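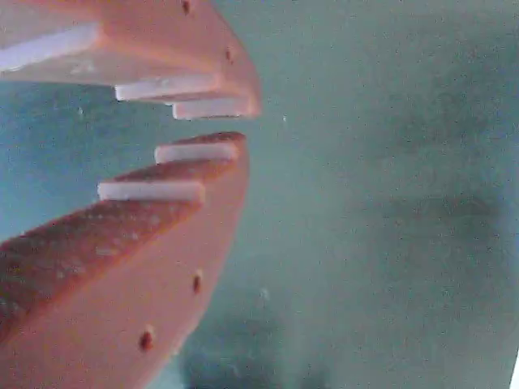 Photo: Ivone Pimentel

Kenberg 3937 trestle table, long-term review

The 3937 is the mid-sized model in Kenberg's flat-pack trestle range. It sells for $200 through Jundetti, delivery extra, and consists of a 20 mm veneered particleboard top, two steel trestles, a cross brace and a bag of hardware. I bought one in November to replace a Carretero desk that had developed a permanent sag in the middle. It has been used daily for keyboard work, and on weekends for soldering, bookbinding and the odd bit of sewing.

Assembly

The instructions are a single folded sheet with no text. They are correct, but the step showing the cross brace is drawn from underneath and the step before it is drawn from above, so it is easy to fit the brace back to front. If the slotted ends face the floor, it is wrong. The hex key supplied is soft and rounded off on the second trestle. Use your own.

Pilot holes in the top are drilled cleanly and at a consistent depth. The threaded inserts were all square to the surface, which I can't say of the Carretero. One trestle leg had a burr inside the tube that stopped the levelling foot from going all the way in. A few strokes with a round file fixed it.

Stiffness

Side to side, the table is good. The brace does its job and typing does not set a monitor moving. Front to back it is only fair. The trestles are joined to the top by two bolts each, close together, and leaning on the front edge produces a small rocking movement that you notice more when standing than when sitting. Retightening the bolts after the first fortnight reduced it. It has not come back, although I have since added spring washers, so I can't tell you whether the original hardware would have held.

The top has not sagged under an ordinary monitor and arm. A clamp-on arm does concentrate load at the back edge, and Kenberg gives no guidance on clamping. I put a steel plate under the clamp and would suggest the same to anyone with a heavier screen. Particleboard crushes locally well before it bends.

Surface

The finish is a low-sheen lacquer over veneer. It resists water, coffee and isopropyl alcohol if wiped within a minute or so. It does not resist acetone, and it does not resist heat from an iron tip. I use a mat for anything sharp or hot. Pencil and PVA come off with a damp cloth. Masking tape left down overnight lifted nothing, even at the front edge.

Reflection is the weak point. On the darker finish a window to one side leaves a broad soft glare across the top for most of the afternoon. Optical mice track on it without trouble.

The edges are banded with a thin strip glued flush. After five months one corner has opened enough to catch a fingernail. I ran a little wood glue in and clamped it with tape. Anyone using the table in a damp garage should seal the underside, which is bare apart from a paper backing.

Feet

The levelling feet are hard plastic and will mark floating floors. They also transmit every knock. I swapped them for a set of Cillness felt-faced feet with the same thread. The rocking got no worse and the noise through the floor dropped noticeably — the flat below has stopped mentioning it, at any rate. 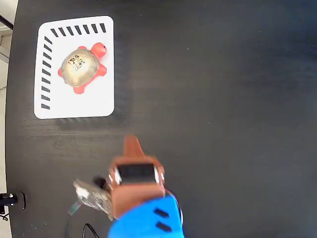
Marama Te Moana: Mine did the same thing at the corner, except at the back left where the sun gets it. Jundetti sent a new top without arguing but I had to pay freight on it. Have you tried the cable tray? The screws with mine were too long for a top that thin and I stopped just before one came through.

I have not fitted the tray. The screws in my hardware bag would have left very little material above the point, so measure them against the edge of the top before driving anything. Freight on a replacement is worth asking about at the time of purchase, as the delivery terms on my invoice covered transit damage only.

Compared with the Carretero

The Carretero desk was heavier, had a drawer, and was stiffer front to back when new. It was also fixed in one piece once glued, so it could not be moved through our hallway without taking a door off. The Kenberg comes apart into three flat pieces and goes back together without loosening, provided the inserts are not cross-threaded. I have had it apart twice.

Verdict

Adequate for the money and easy to repair. Buy decent feet and your own hex key. I would not choose it for a standing bench, or for a vice of any size.

Spare inserts are sold in packs of five under the same model number.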